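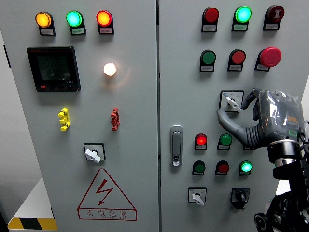 Robot operating panel switches: is a written "approved switch list" enough?

Posted in Plant Safety and Controls

Eglė Kalniņš
We have an older utility building at our Kirkcombe site, and management wants a mobile robot with a five-fingered hand to do the routine switching on the low-voltage cabinets. Rotary selectors, pushbuttons, reading the lamps, that kind of thing. The integrator (Vuretti) sent us a 57-page "operating practice" document. I've read it twice and I'm not impressed.

Most of it boils down to a list of which switches the robot may touch. If a switch is on the list, the robot can turn it. If it isn't, it can't. There's one paragraph on the emergency stop, and it says the robot "shall avoid unintended contact." Okay, how? On a lot of these doors the mushroom button sticks out a good deal farther than the pushbuttons next to it, and the selector you want is on the row right under it.

They also quote 300 successful switch operations on a test panel as proof. I asked how many unsuccessful ones there were and I'm still waiting. Am I being difficult, or is this thin? What would you want in the rules before you let this thing near a panel that feeds something people care about?

Oi-ling Yen
You're not being difficult. An approved list is where you start, and it sounds like they stopped there.

I did the review for a similar setup at Ikgate and sent it back three times. These are the things I held out for.

Write the rule per approach, and leave the per-switch list as an appendix. A hand coming in from the side to reach a selector sweeps past whatever is mounted on that side. For each permitted switch we made them state which direction the hand comes from, what it passes on the way in, and what it passes on the way out. People forget the way out. Four selectors came off our list at that stage and the integrator grumbled a lot.

The E-stop needs a number. "Avoid" isn't a rule you can check. Pick a clearance that includes the knuckles, the wrist and any covering on the hand. If they run it with plastic film wrapped over the palm, fine, but then the film is part of the hand and it gets measured too. Ask what happens when a loose fold snags on a lever.

Lamps are evidence of something, but you have to say what. A green lamp tells you a lamp circuit is on. It doesn't tell you the breaker moved. Our first draft let the robot confirm its own work by looking at the lamp, and I struck that out. It now checks the lamp and the feedback from the control system, and if the two disagree it backs off and calls a person. Watch for colors too. You can have a red lamp, a red pushbutton and a dark red buzzer on the same door, all round and all near the same size. I'd want to see the mix-up rate between those, on your doors, with your lighting.

Somebody has to be able to reach the panel while the robot is parked in front of it. This got the most argument. If the arm is across the door, a person can't get to the stop button on that door without leaning over the machine. We required a second stop within reach from outside the robot's space, plus a stop for the robot itself.

The shock warning sign on the door applies to your people and it doesn't go away because a machine is doing the turning. Doors stay closed and latched. If a job calls for an open door, the robot isn't doing that job. Ours tried to sneak "visual inspection, door open" into section nine.

As for the 300 operations, I'd ignore the figure until you see the log. Was it one selector 300 times? Same starting position every time? We got handed a log with 1737 entries, and 134 of them had been marked "operator assisted" and counted as passes.

Genji Amano
I think this is getting overcomplicated. We run one on Sunday nights when the load is low and it's been fine. Ours just has the list. If you're worried about the E-stop put a guard ring around it, they're cheap.

Oi-ling Yen
Check with whoever owns the panel before adding a guard ring. Some rings make the button harder to hit with an open palm, and then you've made it worse for people in order to make it easier for the robot. And "fine" over how many nights?

Genji Amano
Since February. Fair point on the ring, ours is the low type and you can still slap it.

Zuzana Vávra
Small addition from the maintenance side. Put in a rule for what the robot does when a rotary switch is stiff. A person feels it and quits. Ask Vuretti for the torque limit and who set it, and don't accept "adaptive" as an answer. Also ask what it does with a lever that's sitting between positions. Ours (the Rimkutė line) used to nudge it to the nearest one, and the nearest one isn't always where you want it.

Eglė Kalniņš
Thanks, this helps. I've sent the clearance, approach and torque questions over and asked for the full log. They replied that the log is "being formatted." I'll post it if it ever shows up.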